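The plug and the pay packet
Lena Malinowski
March 16, 2020

Twice a year our management at Kivari gathers us in the canteen to tell us that nothing will change. In April they will do it again, with biscuits. I have worked on the bench for 20 years, fitting plugs and blocks into the things that plugs and blocks go into, and I have learned to judge the size of a change by the quality of the biscuit.

The last lot were chocolate on both sides. Then the lights went down and we were shown the simulation of the new cell, two black arms and a white table.
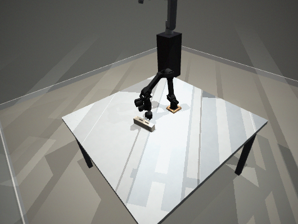
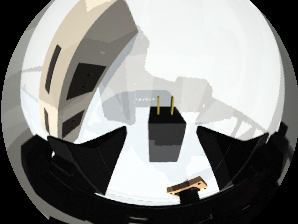 What we used to call a fiddly job

I should say that I rather like the thing. It has no opinions on the radio. It has a table to itself, which I have been requesting since I started. And I would defend anyone, metal or otherwise, who has to deal with two thin prongs for a living, as they go in easily enough until you are being watched.

What bothers me is the language that arrived with it. My job was fiddly when I asked for a rise. Any fool could do it, I was given to understand, and 40 fools were doing it. Now that a machine has to learn it, the same job is "dexterous manipulation" and has a budget. Rawiri Pirihi, who runs the project for us, spent a whole slide on how hard it is to line up a plug. Beverley Merrick, two seats along from me, has lined up more plugs than she has had hot dinners, and she took notes.

To be fair to Rawiri, he came down to the bench afterwards and asked how we do it. This was a first. We were no help at all. Beverley said you sort of feel it go. Qianru said you wiggle. He wrote down "wiggle" and asked how far.

Where the people go

The plan is that some of us will "move up" to minding the cell. I have read the job description, all 26 paragraphs, and moving up seems to mean sitting down. You watch a screen and you step in when it gets stuck. The pay is a little better and the hours are the same, but you no longer make anything, and you can't chat, because the one time you look away will be the time it needed you.

Soudabeh Sharifi did this at Tritari before she came to us. She says she went home more tired from watching than she ever did from working, and that she missed having something to show for the day, even if it was only a full tray.

I am not against the arms. My wrists have been against the job for years and will be glad of the rest. But if the work was skilled enough to need all this money spent on copying it, then it was skilled enough to be paid as such, and I would like that settled before we talk about who sits where. I have put it in writing. I've also asked who gets the old benches, as mine has a good drawer.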